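Against the simulated checkmark

29th June

I have read my fill of "good practice" documents for robot arms this year, and I am now in the mood to complain about them. Most of them open with a page on safety culture, then a page of definitions, and then somewhere near the back they get to the part that matters to people like me, which is how you are supposed to test the thing before you sign off on it.

The one that set me off is the Flitine guideline for tabletop handling. It's a short document and parts of it are sensible. Keep a log of every run. Write down the version of the control software. Don't change the object and the lighting on the same day and then claim you know which one made the difference. Fine. I've broken all of those rules and regretted it each time.

Then you hit section 19, which says a pick task may be considered "verified" after 1000 simulated attempts, provided the failure rate is reported. No word about what the simulated attempts should contain. You could run the same block in the same spot with the same light 1000 times over and Flitine would hand you the word "verified" to put in your report. I checked twice for a line about variation and found a footnote saying that operators "may wish to consider" it. I may wish to consider flossing.

To be fair to simulation, I use it almost every evening. It's cheap and it doesn't wake the neighbors. I'm no purist who thinks every test has to happen on a real bench. My quarrel is with what gets written down afterward. A rendered table has whatever friction somebody typed into a file. The cube has the exact mass it was given. The fingers close the way the model says fingers close. If one of those numbers is wrong, it is wrong in every single run, and a bigger pile of runs just makes you feel better about it.

My own test setup is called Vukby, for no good reason, and it is about as plain as these things get: an arm, a gripper, a pink block, a white tabletop. I keep two views, one close in at the gripper and one from out in the room, and I've come to think a rule about views would do more good than any rule about run counts.

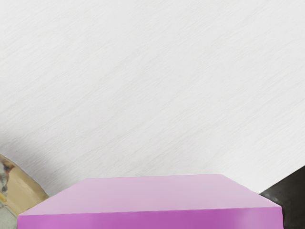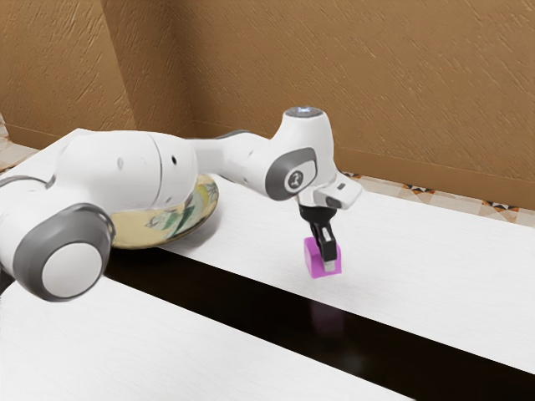
Two views from Vukby: the block close up, then the arm and gripper with the cube at the table. Both are rendered.

Try to settle from either of those whether the grasp is a good one. The close view gives you a lot of pale tabletop, the near end of things cut off, and the block only along the bottom. In the wide one I can see the fingers at the cube, but I couldn't swear whether the cube is a hair off the table or still resting on it. And "lifted" is the word the pass mark hangs on! Flitine asks for a success rate and never says what success is. Does a cube that clears the surface by the thickness of a fingernail count? For how long does it have to stay up? I've seen people count it the instant the fingers close, and I've seen people count it only when the thing has been put down somewhere else. Those are different tasks with different numbers, and they get compared in the same table.

The Kostix checklist is a bit better. It makes you write the success test in one sentence before you start, and it makes you keep the failures. I had been throwing mine out, I'll admit, back in December when disk space was short, and I can't go back and look at any of them now. Kostix also wants 50 runs on real hardware for every simulated batch, which I like in principle, though where the 50 comes from is anyone's guess. I wrote to ask and got a polite reply pointing me to the checklist.

Then there's Sequeira, which charges for its standard and has a logo you can put on your page. I paid. It scores you out of 100, and a fair slice of those points is for paperwork layout — headers, page numbers, a contents list. I scored well on page numbers.

What I'm doing for now, and I make no claim that it's a standard:

Success sentence written first, and dated.
Block position and light changed between runs, with the ranges in the log.
Failures kept, with both views.
The word "simulated" in the same line as any success rate, in the same size type.
No use of "verified" for anything that has only happened on my computer.

The last one has already cost me an argument on a forum, where I was told that everyone knows what is meant by it. Maybe everyone there does. The person who buys the arm and stands next to it probably wasn't on the forum.

I'll post the log template once I've cleaned it up. If you have a copy of the older Flitine draft, the one before the footnote, I'd like to see what it said.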